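招募参与者:家中充电线与插排收纳习惯访谈(Lasby 居家整理项目)

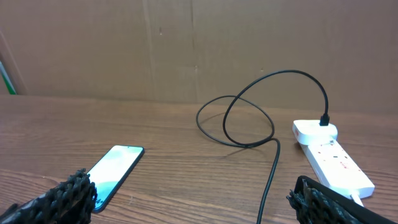 Nayara Sampaio 在上一轮结束后写信来说,她原以为自己家里只有几根线,照着登记表一间屋子一间屋子找下来,抽屉里、床头后面、旅行包的夹层里都有,其中一半已经说不清是配什么用的。她建议新一轮把登记的时间放长一点,一个晚上做不完。我们采纳了这条意见,登记期由三天改为一周。

项目内容

Lasby 是一个做居家整理研究的小组,办公室设在 Plukano 楼三层。本次招募的主题是桌面上的电线:手机充电线、插排、延长线,以及它们平时放在哪里,用完以后收不收,收的话怎么收。

2月份我们做过第一轮,参加者多数是独居的上班族。第二轮希望听到更多合住家庭的情况,例如几个人共用一张餐桌、一个插排,或者父母和孩子的充电线混在一起。第一轮的结果已整理成内部简报,参与者可在第一次访谈时索取纸质本。

招募人数

本轮共招募83人,其中14人会被邀请参加后续的入户访问。入户访问单独征求同意,不愿意接待入户的人照样可以报名,前面的报酬不受影响。

报名条件

年满18周岁,在本市常住。
家中有一张经常用来给手机或其他设备充电的桌子,餐桌、书桌、茶几都可以。
每天至少在家充电一次。
能用普通话交流。合住家庭中只需一人报名,但其他成员要知道此事并且不反对。
近半年内没有参加过 Lasby 的其他访谈。

家里收拾得整齐与否不作为条件。请不要为了参加项目提前整理桌面或购买收纳用品,登记表要填的是平常的样子。已经买了理线盒、扎带、磁吸线扣的家庭也欢迎报名,填表时注明是什么时候买的、现在还用不用。

需要做什么

第一步是填写登记表。表格一共四页,按房间分开,每根线填一行:长度(估计即可)、接头类型、平时给什么设备用、多久用一次、用完放在哪里。插排另填一页,包括有几个插孔、平时插着几个、放在桌上还是地上、开关是否每天关。登记期为一周,可以分几次填。

第二步是一次面谈,时长90分钟,地点在 Plukano 楼三层小会议室。请带上填好的登记表和两三根你常用的线。面谈中会请你在一张木桌上按自己的习惯把线绕好、放好,再聊聊为什么这样绕。有的人绕在手上打圈,有的人对折再对折,有的人从来不绕,哪一种都可以。带来的线当天带回。

第三步是两周试用。我们会发给每位参与者一套 Cument 理线用品,内有布质扎带和一个可以放下普通插排的盒子。试用期内每三天回答一次短问卷,每次五个问题,主要问这几天用没用、哪里不顺手。不想用了可以停,停了以后也请把剩下的问卷填完,写明停用的原因。

第四步只涉及入户访问的参与者。两名工作人员上门,时间不超过两个小时,看一看充电的桌子和周围的插座位置,画一张简单的平面图。工作人员不会移动家中物品,也不进入与充电无关的房间。

报酬

完成前三步的参与者,每人报酬600元,在试用期最后一份问卷交回后十个工作日内转账。参加入户访问的,报酬另计,金额在邀请时书面告知。只完成登记表和面谈的,按一半发放。Cument 用品试用结束后不用退还。前往 Plukano 楼的公共交通费用凭票报销,自驾停车费不报销。

资料的使用

登记表和问卷以编号保存,不与姓名放在一起。面谈会录音,录音转成文字后删除。访问时画的平面图不标地址。研究结束后会写成一份公开的报告,报告中可能引用参与者说过的话,引用时不出现姓名。任何阶段都可以退出,退出后可以要求删除已交的资料,但报告定稿后无法再从中撤回。

安全方面的说明

登记插排时请不要拆开外壳,也不要为了看清型号在通电时反复插拔。发现外皮破损、接头发黑或者摸上去发烫的线,请先停用,在表格备注栏写一句就行,不必带到面谈现场。我们不做电器检测,也不对家里的线路是否安全作出判断,有疑问请找有资质的电工。

家中有小孩或宠物的,领取理线用品后请把扎带收在他们够不着的地方。

面谈时间安排

工作日上午十点、下午两点、晚上七点各一场,周末只有上午。报名时请填两个能来的时段,我们会尽量安排第一个。需要改期的请提前一天告知,可以改一次。会议室有电梯可达,轮椅可以进入。带孩子来也可以,隔壁房间有桌椅,但没有专人看护。

如何报名

到 Plukano 楼一层前台领取报名表,填好后投入标有“Shukla”字样的信箱。Shukla 是本轮访谈的项目名,请不要投进 Lasby 的普通信箱,那边一周才开一次。也可以打前台电话转分机2761,由工作人员代填,通话时间大约十分钟。

报名表上要写清楚的有:姓名、联系电话、同住人数、充电用的是哪一种桌子、两个可选时段。是否愿意接受入户访问请勾选,空着不填按不愿意处理。

报名截至2019年5月3日下午五点,名额满了会提前结束。是否入选,截止后一周内都会收到电话或短信。没有入选的报名表由我们销毁,如果愿意留作下一轮的候补,请在表格背面签字。

常见的几个情况

无线充电的家庭可以报名,底座的电源线按普通线登记。
线坏了但一直没扔的,也算,单独填在最后一页。
租房和自有住房都可以,房东不需要签字。
夫妻或室友想一起来面谈,可以,但报酬按一户计算。
登记表写不下的,自己加纸,注明页码。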